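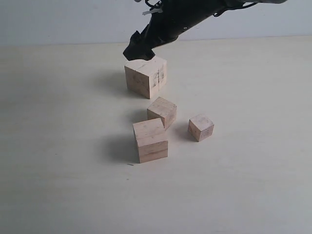 Minutes of the gripper comparison meeting

Date: 2026-10-16
Place: small meeting room, Travberg site
Present: Olesia Romaniuk (chair), Santino Toledo (minutes), two colleagues from the software side, one colleague from purchasing (joined at item 4)
Apologies: the mechanical workshop could not send a person

1. Minutes of the previous meeting

The minutes were accepted with one correction. In item 5 it was written that the Weldu controller was returned to the supplier. It was not returned. It is on the shelf in the lab and the loan is valid until the end of February. Santino will correct the text.

2. Status of the trials

Olesia gave the report. The comparison has two candidates for the gripper: the Destero two-finger gripper and the Tulton gripper, which has softer pads. Both are tried on the same arm and with the same wooden blocks. Until the day before this meeting we have recorded 1,000 attempts with Destero and 462 attempts with Tulton. The difference in numbers comes from the late delivery of the second pair of Tulton pads.

The software side asked if it is fair to compare when the numbers are so different. Olesia answered that she does not want to compare yet. She asks everybody not to send any percentages outside of the group before Tulton also has 1,000 attempts. This was agreed.

3. Blocks and table layout

We continue with four blocks of different sizes. There was a longer discussion about whether the unfinished wood is a good choice. Santino said that the grain and the pencil marks on the big block help the vision software to find it, and that this can make our result look better than it will be later with plain parts. Olesia agreed that this is possible, but she would like to keep the same blocks until the end of this round. If we change the blocks now, the attempts which we already have can not be used together with the new ones.

Proposal from the software side: in the next round, one set of blocks shall be sanded on all faces so that no writing remains. Accepted. Santino will ask the workshop how long it takes.

It was also discussed how the blocks are placed. Up to now the operator places them by hand in a loose group, with the smallest block a little apart on the right side. The position differs by some millimeters from one run to the next. Olesia thinks this is acceptable and even useful. The software side would prefer a paper template under the blocks for the setting of the start position, removed before the arm moves. No agreement was found. We will try the template for one day and then decide.

4. Contact from above

This item was added at the request of Santino. In several runs the tip of the gripper comes down on the top face of the big block and stays there in contact, and it does not go to the sides of the block. The force limit of the controller stops the movement correctly, so there is no danger for the arm. But the run is counted as a failed grasp, and it is not clear if the reason is the gripper or the height estimate from the camera.

Olesia asked to separate these two cases in the log. A new code shall be used, "top contact", and it shall be written by the operator directly after the run. The old runs will be checked from the recorded files. In total there are 3,579 files, because one attempt can have more than one file. The software side can do the first sorting by script, and the rest must be looked at by a person.

Question from purchasing: does this problem have influence on the order? Olesia answered that it has no influence today. If the height estimate is the reason, then both grippers will show the same problem.

5. Camera and light

The light comes from the right side and the shadows of the blocks fall to the left. The vision software sometimes takes a part of the shadow as a part of the block, mostly at the block in front. Santino made a short test with a second lamp on the left side. His impression was that the borders became more clear, but the test was too short and he does not want to give a number.

The following was agreed:

The light stays as it is for the present round.

For each layout, one reference picture is saved with the arm fully out of view, and it gets the same number as the layout.

The table top is wiped before the reference picture is taken. A small dark speck near the front block was reported by the software as an object, and this cost us part of an afternoon.
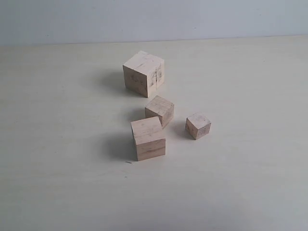

6. Controller

The Weldu controller was compared with our present one only for the stop behavior. Santino measured the time between the contact signal and the standstill of the arm. The mean value with Weldu was about 80 milliseconds. For our present controller the measurement must be repeated, as the log was written with a wrong clock setting. Olesia asked that the two values are shown in one table and that the load on the arm is written beside them.

The software side remarked that the Weldu manual describes the force limit in a way which is not easy to understand. Santino has written to the supplier with three questions and has received an answer to one of them. He will write again.

7. Costs

Purchasing informed that the price for spare pads of the Tulton gripper is confirmed until the end of the year. For Destero there is no written offer yet. Purchasing needs the expected number of pads per year. Olesia can not give this number before the wear of the pads was checked, and she will do the check together with the workshop.

8. Tasks

Santino: correct the previous minutes; ask the workshop about sanding; write again to the Weldu supplier; repeat the stop measurement with the present controller.

Olesia: add the code "top contact" to the log sheet and inform all operators; check the wear of the pads; try the paper template for one day.

Software side: first sorting of the recorded files by script; send the list of unclear files to Santino.

Purchasing: ask Destero for a written offer.

9. Other points

The key for the lab cabinet was not in its place two times. Please bring it back after use.

The next meeting will be fixed by e-mail when the Tulton gripper has reached the same number of attempts. Comments to these minutes please to Santino.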